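Tube Transfer by Teleoperation: Gallery
Flillix Manipulation Group, Cladville

This page collects material from the bin-to-bin tube transfer task, the second of three tasks in the Renaud set. The arm is driven by an operator using a leader handle on a separate bench. Joint positions, gripper opening and wrist camera video are recorded together for each episode.
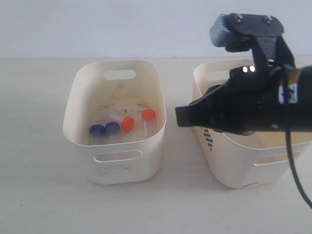

Transfer task, seen from the front of the table. Two cream-white bins of the same style stand side by side. Clear tubes with blue or orange-red screw caps lie or lean in the left bin, and the gripper is over the left rim of the right one.

Task definition
An episode starts when the operator closes the start pedal and ends when the last tube has been released in the target bin and the arm is back at its rest pose. Cap colour has no bearing on the order of transfer. Operators were told to take whichever tube offered the clearest grasp and to leave the bins where they stood.

Starting positions
Tubes are dropped into the source bin by hand from rim height and are not rearranged afterwards. This gives a fair number of awkward starts: tubes lying parallel and touching, tubes across the floor of the bin, tubes propped against a wall. A leaning tube is usually the easiest to grip but the easiest to knock over. Two tubes in contact are the slowest case, as one fingertip has to be worked in between them before the gripper can close.

Camera
The camera is mounted above the wrist and moves with the gripper. During the approach it sees both the fingertips and the floor of the bin. Once the wrist tilts past the rim, the near wall hides part of the view, and operators tended to pause at that point. We kept the pauses in the recordings. An early version of the set had them trimmed, and policies trained on it clipped the rim far more often.

Control
Leader and follower have the same joint layout, so no mapping is needed beyond an offset at the base. Gripper closing force is capped in software. The first cap was set too high and tubes sprang out sideways when gripped near the rounded end; the present value dates from February, and everything recorded before then has been removed.

Episodes
The target was 3,000 episodes. After checking, 2,953 were kept. Of these, 928 contain at least one failed grasp followed by a recovery, and they are marked as such in the index file. A further 168 were recorded with the source and target bins swapped, and are stored separately for testing.

Checking
Each episode was replayed at double speed by someone other than the operator. Reasons for removal were a dropped video stream, a tube released outside the bin, or a hand entering the workspace before the end signal. Dirt and scuffs on the bins were not grounds for removal — the same bins are used throughout and were not cleaned between sessions.

Software
Recording and replay both run on Prikach, our in-house logging tool. Timestamps come from the arm controller, with video matched to the nearest sample.

Questions about the index file or the swapped-bin episodes should go to Kiprono Kirui at the Cladville office.

Page last changed October 15, 2023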